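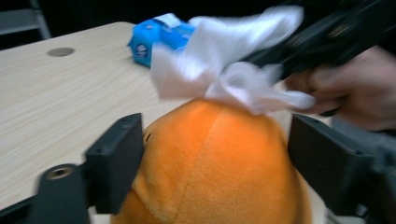

Pliklow orange plush, large size: review after three months

I bought this plush for my daughter, but it sits on my desk more often than in her room, so I think I am allowed to write the review. The color is a strong orange, and the shape is simple and round, narrower at the top. The shop page from Pliklow calls it a cushion toy. For a cushion it is a little small, for a toy it is quite big.

The cover

The pile is short and soft. I was afraid it would lose hair on dark clothes, and so far it did not. There is a thin seam on the front which goes down a little slanted. On the first day this disturbed me and I wanted to write to the seller, but now I find it gives the toy some character. The stitches are tight and I could not pull any of them open with my nail.

The eye is small, in black and white, and drawn quite simply. For a house with small children I prefer this very much to plastic buttons. My daughter says it is a fish. My husband says it is a bird. The label does not help, it says only "friend".

Cleaning

This is the part where I can be most useful, I think. The label says surface wash only, and the short pile makes this easy. I wipe always in the direction of the pile, with small pressure, starting at the top. For dust a tissue is enough. For jam or chocolate I take one wet wipe, and after it a dry tissue immediately, so the water does not go into the filling. The whole work takes me 3 minutes.

Please do not rub in circles. I did it once near the bottom and the pile stood up in all directions for a week.

I keep the wipes and the toy on the same table, and I believe this is the reason it still looks decent. A packet with a flip-top lid is better than one with a sticker, you can open it with one hand while the other one holds the plush.
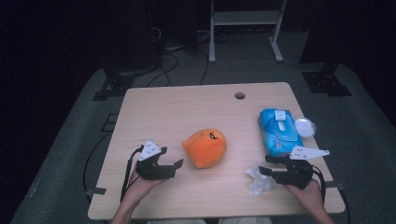 Can you put it in the washing machine?

The label says surface wash only, and I would follow it. I tried the machine with an older Pliklow toy, a gray one, and the filling made hard lumps which never went away.

Price and sizes

I paid 36 dollars in the Holtusness shop. The extra large one costs 54, and for me this is too much for a toy without a removable cover. Delivery was fast, but the box was much too big and full of paper.

What I like: the color, the firm seams, the drawn eye.
What I do not like: no removable cover, and the label is sewn in a place where it scratches the hand.

I give four stars of five. If they make it with a zipper, I will buy a second one and give five.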